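Interior Surfaces, Unit 4: Value and Plain Color
Instructor: Mireille Rawashdeh

Reading for this unit: Matar, chapter 3.

Value means how light or dark a color is. Two paints can differ in hue and still share a value, and on a dull day they will look much alike. Check value first, then hue.

Large plain areas read lighter than the sample card. Paint a test board and look at it morning and evening – lamplight shifts grays the most.

Texture breaks up a surface. Without it, the eye goes to edges and to changes in value.

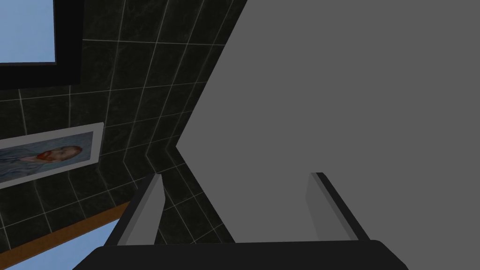

Fig. 10. Medium gray with no texture or pattern (computer rendering).

Bring your test boards on 27th March. Label the back with paint name and finish.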